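Notebook, kitting automation, Nastell, Moltska site
Jan 31, 2025

Carried over from last entry: approach to holder K1, finger clearance, label orientation. Also the staffing notes from the shift handover talk, which I'd promised to write up and hadn't.

Model state. Cell model is the Postma layout with the perforated board as the datum surface. Board pitch and outline unchanged. Lighting left at default, so the arm still throws hard shadows across the left half of the board. Emanuel asked whether the shadows matter for the label reader. They do if the real cell is lit the same way, and it won't be. The plan is a diffuse strip on either side. Leaving the shadows in for now as a worst case.

Method. Batch of 100 approaches to K1 from the home pose, small random offset on the holder in x, y and yaw. Fingers fully open until the stop height. Logged for each run: minimum distance from pad to holder side, joint 6 angle at stop, whether the planner had to retry. No contact commanded in this batch. Closing and lifting is a separate script and has not been rerun since the pad geometry was changed.

Results. 3 runs rejected by the planner, all with the holder yawed towards the right-hand finger. Remaining runs reached stop height. Clearance on the right is consistently the smaller of the two, which points to an offset in the tool frame and not to the holder. Checked the tool frame file: the old pad thickness is still in there. Emanuel spotted this before I did. He had seen the same thing on the bench gripper, where the right pad marks the tray first.

Fixed in the file, not yet rerun. Don't compare numbers from before and after this point without checking the header line.

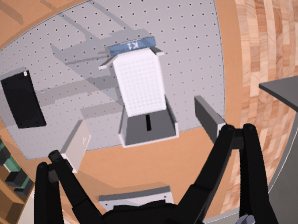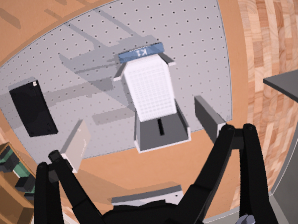
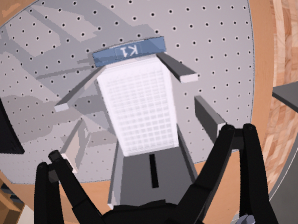
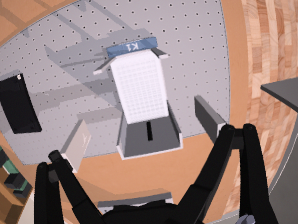 K1 in the cell model, gripper in the foreground.

Label. K1 reads upside down from the arm side. Same on all holders, because the plates were laid out to be read by a person standing on the far side of the board. Options:
a) rotate the image in the reader. Free, done in one line.
b) turn the plates round. Then the person on the far side has the problem instead.
c) second plate on the other end. Costs a plate per holder and fouls the tray.
Going with (a). I had (b) in the plan until the handover talk. Manual picking stays in place on the far side for all Emisau orders and for any rework, so people will be reading these plates all day for the foreseeable future. The reader can cope with either.

Slot in tray floor. Leave it clear. The grip planner has twice proposed a fingertip pose over it when the search range is set wide. Added a keep-out box. Box is drawn generously and can be trimmed once the tray drawing is confirmed.

Handover talk, notes.

Present: me, Emanuel Bălan, the early shift kitting crew. Nothing recorded, these are from memory and Emanuel has corrected them.

Current job is load holder, check against order sheet, push to the packing side. One person per board, rotating every two hours. March volume was 2824 kits on this line, our busiest month last year, and that is the figure the business case was built on. Crew think it is a poor choice. Their view is that kitting kept up in March and the queue was at the checking step, where someone has to decide whether a short kit goes out or waits. The arm does not touch that step. I went back through the March log this afternoon and they are right for the weeks I looked at. The rest still to do.

What changes if the arm goes in as drawn:
- Loading of standard holders goes to the arm. Non-standard, Emisau and rework stay manual.
- The two-hour rotation stops working as it is. There would be one manual board left instead of three, plus a cell-minding post that does not exist yet.
- Cell minding is described in the Postma paperwork as "supervision", with no time against it. Emanuel timed himself on the trial rig doing refills, clearing stops and logging faults. It came to around 31 minutes in a two-hour block. That is too much to add to somebody's existing post and too little to fill one.
- Checking gets a steadier supply, so the person checking loses the short gaps they now use for relabelling and for phoning stores. Needs to be planned for. Suggest relabelling moves to the cell-minding post.

Grading. The crew asked whether cell minding is a graded post. I don't know. Said so. It involves fault clearing behind the guard, so it needs the isolation course, and on other lines the course has moved people up. Raised it with the line manager in writing. No answer yet.

Skills. Two people asked to be shown the model. Set up a viewing copy on the bench PC with the script buttons locked. One of them asked straight away why the arm comes in from that side when the trays are refilled from there. Fair question. The cell was drawn before the refill route was moved. In the present layout whoever is refilling has to stop the arm each time, which will account for a good part of Emanuel's timing. Approaching from the opposite side would also solve the label orientation. It would put the base where the fire door swings, so it can't be mirrored directly, but a quarter turn might fit. To be tried in the model before anything is bolted down.

I should have asked the crew before drawing the cell. Noted for the next line.

Open items
1. Rerun the approach batch with corrected pad thickness. Me.
2. Rerun close and lift. Me, after 1.
3. Quarter-turn layout, check reach to K1 and to the far holders. Me and Emanuel.
4. Finish March log, queue length by step. Me.
5. Repeat the minding timing with a second person. Emanuel used to maintain the rig and is quicker at clearing stops than most.
6. Grading question, chase.
7. Trim keep-out box when the tray drawing comes back.

Note on item 3: if the quarter turn works, the reader rotation has to be changed again. Put it in the config and not in the code.

Added later, E.B.: bench gripper right pad has been shimmed. Measure it before copying anything across to the model. Shim stock is in the second drawer, labelled wrong.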